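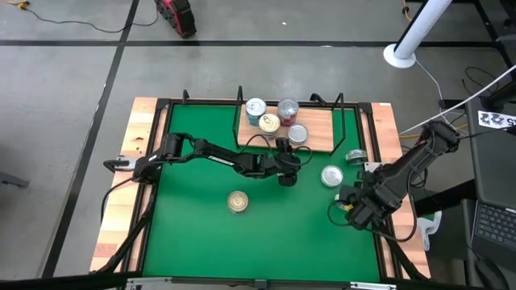

Martes, 5 de marzo de 2019. Me vais a perdonar el hilo largo, pero llevo desde enero prometiendo contar cómo va lo de los brazos en el almacén de Welora y siempre se me echa la noche encima.

Para quien llegue nuevo: preparo pedidos de conservas en la nave pequeña. Somos 13 en el turno. Coger lata, mirar etiqueta, ponerla en su balda, y otra vez. Así once años, y tan contenta casi todos (los de las rebajas del atún, menos).

Lo primero que cambió fue la conversación. Antes en el café se hablaba de los niños y del fútbol, y ahora Saeed nos cuenta por qué una lata baja es más difícil de coger que una alta. Y oye, le escuchamos!

Saeed Zarei viene de Ghaffari, la empresa que monta el sistema. El primer día nos pidió que le enseñáramos a colocar una balda como la colocamos nosotras - con los botes altos detrás y los bajitos delante, que parece una tontería hasta que lo haces al revés y no ves nada.

Me gustó que preguntara. En la otra nave pusieron la cinta nueva sin hablar con la gente y todavía andan con la esquina aquella donde se atasca todo.

Lo que me preocupa también lo digo. A Nataša Kelmendi, que es quien mejor conoce las referencias de toda la casa, la han pasado a supervisar, y dice que echa de menos andar. Que acaba el día con la cabeza cansada y las piernas no, y que duerme peor.

Del sueldo, de momento, igual. De los contratos de verano no sabemos nada, y eso lo hemos preguntado ya dos veces por escrito. Cuando contesten lo pongo por aquí.

Y mis muñecas, pues mejor, la verdad. Ahora roto entre baldas y revisión, y por las noches abro los tarros de casa sin llamar a nadie - un lujo.

Mañana sigo con lo del curso, que esto ya es larguísimo y tengo las lentejas al fuego. Un abrazo a las del turno de tarde!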